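Arm knocks the pot when it reaches for the shelf (student project)

Saron Tefera
Our club is building a plant-shelf helper for the Brukgate student contest in July, and I'm stuck on the approach move.
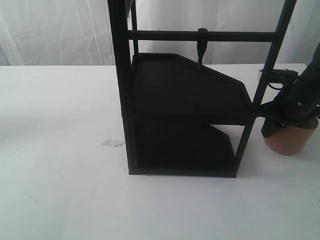 We've logged 40 tries and the gripper keeps bumping the pot's rim on the way down. I'm using the Skimeck planner with default settings - is there a way to make it come in from higher up?

Jinlong Xia
Yes! Add a waypoint right over the pot and only let it move straight down from there. Then drop the speed for that last bit. Ours was set to 2000 and we had the same bumping until we went down to 1368. Also add the shelf posts as obstacles, the defaults don't know they exist.

wivard_fan
just use a smaller pot lol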